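Montserrat Cordero had hung panels at Wanell for nine years before the arm came. Now she sat beside it with a tablet and pressed Accept or Reject.

"What's it waiting for?" Vega Moya asked.

"Me." 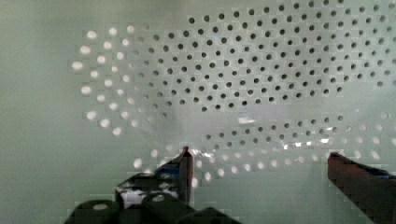 Perforated panel, fingers open. Wanell, second shift.

The old target was 100 panels a shift. The new one was 767, and her shoulder had stopped aching in November. She missed knowing by touch when an edge was bad.

"They want you on days," Vega said. "Just you."

"And you?"

Vega looked at the screen. "Press it, it's waiting."

Montserrat pressed Accept.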